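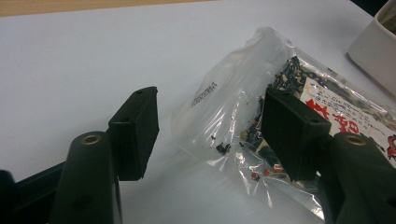

Selma says the heat sealer was already running cool on Friday, so the seal strength numbers from that batch should go in a separate column.

October 19, 2020

Redid the peel tests on the Savton film. Cut strips from the second roll, left them overnight in the cabinet, pulled them this morning. Three failed at the seal edge, the rest tore in the film. Load cell zero had drifted, so I checked it against the 500 g and 1,000 g weights before starting. Fine after that.

Roll counter reads 1,904. Fengying wants it logged every time we change film.

Still to do: new PTFE strip on the lower jaw, ask Jimell if the thicker gauge is in stock. Mingxuan has the good calipers. Dwell time stays where it is until the strip is changed.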